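Buscar en el catálogo
Buscar
Introduzca referencia o palabra clave

Bulodport. Equipamiento para centros educativos y salas de uso común
Mobiliario / Mesas / Serie Peñalver

Mesa Peñalver, tablero blanco mate
Referencia 1486

Compartir (12) Comentarios (3)

La mesa Peñalver está destinada a ludotecas, aulas de educación infantil, salas de espera con zona de juego y talleres de manualidades. Se suministra con tablero blanco de acabado mate y cantos rectos. La superficie lisa facilita la retirada de migas, restos de pintura al agua y pelusa de los juguetes de tela, y el tono claro permite localizar con rapidez las piezas pequeñas al terminar la actividad.

El modelo sustituye en catálogo a la antigua mesa Paltov, cuyo tablero brillante producía reflejos molestos bajo luz de techo. Los centros que dispongan todavía de unidades Paltov pueden combinarlas con la serie actual, ya que la altura se ha mantenido sin cambios.

Datos de suministro

Precio por unidad: 237 euros, impuestos no incluidos.
Precio del conjunto de cuatro mesas: 794 euros, impuestos no incluidos.
Plazo de entrega: según existencias; los pedidos recibidos en febrero se sirven con la campaña de primavera.
Montaje: incluido en pedidos de conjunto. En pedidos por unidad, la mesa se entrega con llave e instrucciones.

Uso y colocación

Se recomienda situar la mesa sobre suelo nivelado. Puede instalarse sobre moqueta, siempre que esta se encuentre bien adherida. Cuando la mesa se utilice para juego simbólico (meriendas, cuidado de muñecos, tiendas), conviene reservar el centro del tablero para la vajilla y dejar un lateral despejado para los peluches. La responsable de formación, Montserrat Herrero, ha preparado una hoja de propuestas de actividad que se remite a los centros con la confirmación del pedido.

Para el juego de merienda puede solicitarse por separado el plato redondo Gorkel, blanco con borde oscuro. El contraste del borde ayuda a distinguirlo sobre el tablero. Los peluches no forman parte del suministro.

Mesa Peñalver, con peluche de color lavanda:

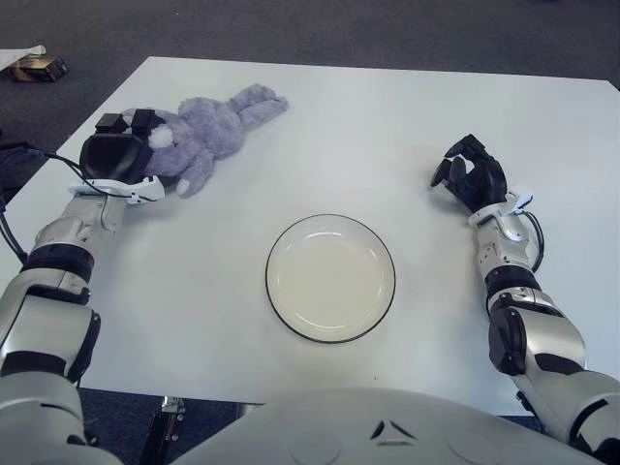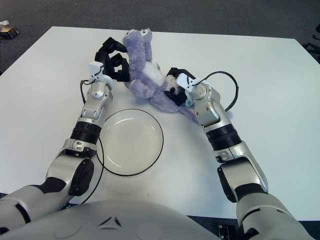
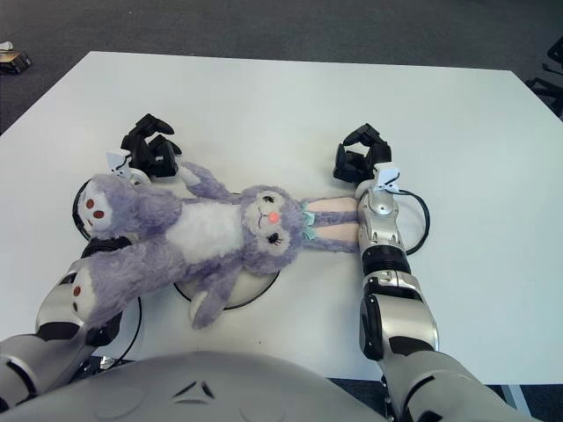 Limpieza y conservación

El tablero se limpia con un paño húmedo y jabón neutro. No deben emplearse estropajos, polvos abrasivos ni disolventes, que alteran el acabado mate de forma permanente. Las marcas de rotulador deben tratarse el mismo día con alcohol de limpieza diluido; transcurrido más tiempo, pueden dejar un velo gris. Se aconseja no arrastrar la mesa y revisar el apriete de las patas al comienzo de cada curso.

El plato Gorkel se lava a mano. Para los juguetes de tela deberá seguirse la etiqueta de cada fabricante y comprobarse que estén completamente secos antes de guardarlos.

Repuestos y reclamaciones

Se encuentran disponibles tacos de pata, tornillería y tableros sueltos. Las solicitudes de repuesto deberán indicar la referencia y el nombre del centro. Los daños de transporte se comunicarán por escrito al departamento de posventa, a la atención de Marcelino Arrieta, con copia del albarán. No se admitirán devoluciones de tableros perforados o modificados por el cliente.

Para pedidos superiores a 300 unidades, las administraciones y redes de centros pueden solicitar presupuesto específico a Saron Feyisa, del área de contratación. El presupuesto incluirá el transporte y la retirada de los embalajes.

Compartir (12) Comentarios (3)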